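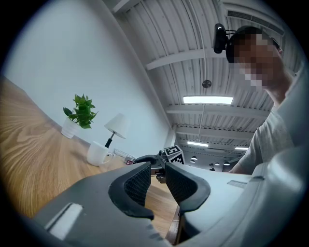
The reading room at Plaltholm, with the plant and the lamp.

Readers Wanted: Crossword Testers for the Plaltholm Puzzle Annual

Posted Friday, May 24, 2019

We are looking for people who like crosswords enough to be rude about them.

Plaltholm publishes one thick book of crosswords a year, plus a thin one when the thick one runs over. The next thick one is called Flevance, after the grid style we use in the back half, and it has 251 puzzles in it. Every one of them has been written by somebody who thinks it is fair. We need people who will sit down with a pencil and find out.

This is a paid call for participants. The pay is modest. If you have ever been paid to do a crossword before, it is probably better than that, and if you haven't, it is certainly better than that.

What you would be doing

You get a packet of 34 puzzles, on paper, with the clues printed in the same type size the book will use. You solve them in order. When you get stuck, you write down where. When you get unstuck, you write down how. When a clue makes you groan, put a G next to it, and when a clue makes you want to write a letter, put an L next to it and then please don't write the letter. We have a drawer for those.

We don't care how fast you are. The last time we ran a test we had one very quick solver who finished everything and left us no notes except "fine." The most useful packet we got back took three weeks and had soup on it. The notes ran up both margins and onto the back, and they caught a river we had put in the wrong country.

Please don't look things up until you have given up on a puzzle. After that, look up whatever you want and tell us what you had to look up. If the answer to "could you have gotten this from the crossing words?" is no, we need to hear it, especially if it's the corner of the grid where two opera singers meet.

Who we want

Mostly we want people who do the crossword a few times a week and finish it on some of those days. We have plenty of experts. They write the things. They all know the same four-letter bird and they have forgotten that other people don't.

We'd be very glad to hear from beginners, too, and from people who learned English as a second language, and from anyone under thirty who can tell us which of our "current slang" clues should be buried at sea. (There is one in the March packet that our editor is proud of. It's in trouble.)

You don't need a degree or references. You do need handwriting that a stranger can read. If yours is bad, print. If your printing is bad, we can send a typing form, but it's a dull form and people who use it tend to say less.

You can't take part if you have sold a puzzle to us or to Zastar in the past two years. We like the people at Zastar and we would still prefer they bought the book like everybody else.

How it works

There are two ways to do this. You can test at home, in which case we mail you the packet with a return envelope and you have 11 days per batch. Or you can come in and use the reading room at Plaltholm, which has tables, pencils, a sharpener that screams, and coffee that we have been told is coffee. Home testers and room testers are paid the same. Room testers also get a sandwich on the long days.

If you come in, you'll be asked to work without talking until the break. People find this harder than they expect. At the break you may complain to each other as much as you like, and somebody from our side will sit in the corner and take notes. A good third of the changes to the last book came out of those breaks — mostly from people explaining to a total stranger why 14 Across had ruined their morning.

You can quit at any point and be paid for the puzzles you've done. Send back the ones you haven't, please. We've had pages turn up on the internet before and it makes the writers sad.

Your name goes in the back of the book if you want it there. Some people don't. One tester last year asked to be listed only as "Negash," after a wrong answer she had defended through two breaks and most of a parking lot, and we were happy to do it.

How to apply

Write to us with your mailing address, whether you'd like to test at home or in the room, and a few lines on each of the following:

How often you do crosswords, and which ones.
The last clue you enjoyed, and why.
The last clue you hated. Go on as long as you need to.
Any subject you know nothing at all about. (Sports, hymns, cheese. Be frank. We use this to spread the misery around.)

No cover letter, and no puns in the subject line. We get a lot of puns in the subject line.

We'll send everybody who writes in one sample grid with 7 mistakes planted in it. You don't have to find them all. If you find more than we planted, please tell us right away, as the same grid is going in the book.

Applications stay open until both sets of tester places are filled. Home places go first. Room places hang on a little longer, which we put down to the sharpener.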